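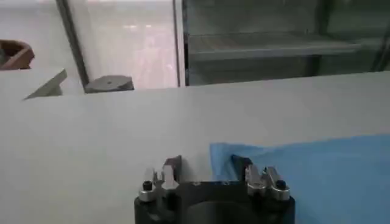 Sunday – pads, left arm, the blue shirt again

In at ten past nine, heating off, kept coat on till lunch. Fiifi had left a note on the laptop, "L slipping, see log". Log says 194 folds since the last pad change and 11 dropped corners, nearly all left side. Right arm hardly any. So not the shirt, whatever Kwadwo thinks.

Started with the fingers. Power off at the wall, not just the stop button (promised Ewurabena after last time). Wiped the pads first with the alcohol wipes, waited, tried pinching a bit of hem by hand. Still slid out if I tugged. Pads gone shiny at the tips, you can feel it with a thumbnail. Decided to change both on the left, no point doing one.

Pads come off with the small hex key, the one that is never in the box. Found it in my own coat. Two screws each. The inner screw on the second one was stiff and I nearly rounded it – stopped, went and made tea, came back with the better key and it went straight away. Must remember that. Tea first.

New pads are the Altico ones. Leidy ordered the softer sort this time, bit more grip but she reckons they'll wear quicker. We'll see. Threadlock, tiny dab, wiped off the extra. Then closed the fingers slowly on a strip of paper and pulled. Top gripped, bottom didn't. So out of line. Loosened, squared them up agianst the steel rule, nipped up again. Paper tore before it slipped, both ends. Good.

Then the zero. The left gripper thinks shut is wherever it was shut before, so you have to tell it again or it squashes the new pads. Open fully, close fully, save, do it three times. Second time it threw a fault and I had to restart the lot. Third time fine. Copied the new offset into the log and also in the back of the red notebook as the log got wiped in September and I still haven't got over it.

Checked the cables while I was down there. Right one has a loop at the joint that I don't love, it's ok through the full swing but I moved it by hand with the power off and it does come close at the far end. New tie on it. Asked Þröstur by text if we have any of the spiral wrap left, he says try the Acheampong box under the stairs. Didn't look. Tomorrow.

Blue T-shirt for the test, same one as always so the numbers mean something. Flat on the table, slow speed, hand near the stop.
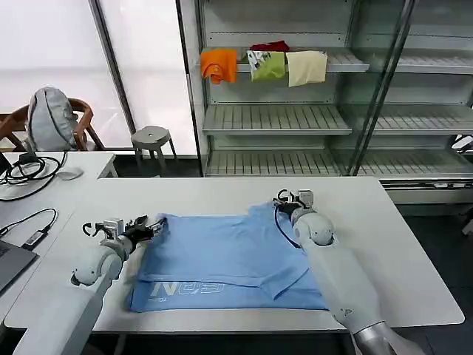

Ran it at slow for 20 folds before I dared go up to normal. Left corner dropped once, and that was me, I'd put the shirt down too near the edge for the reach. Normal speed after that. Held. Wanted to do more but wanted my dinner more.

One thing – there's a small click from the left wrist when it turns back to home. Not every time. Can't feel any play in it. Checked the four bolts on the flange, one took maybe an eighth of a turn, clicked less afterwards, or I'd stopped listening. Written it down anyway with the time so Fiifi can listen out. If it's worse midweek I'll ring the Jultcombe people and ask for a loan wrist, they were decent about it before.

Old pads in an envelope, dated, in the drawer. Leidy wants to look at the wear. Count on the cell is 327 total on the right pads now so those will be due soon too, put it on the whiteboard under Drodora in case anyone from that lot books the table first.

Left at half five. Forgot to sign teh safety sheet, went back up, signed it. Forgot my scarf, didn't go back up.

Buy: wipes, threadlock, a second small hex key that LIVES IN THE BOX.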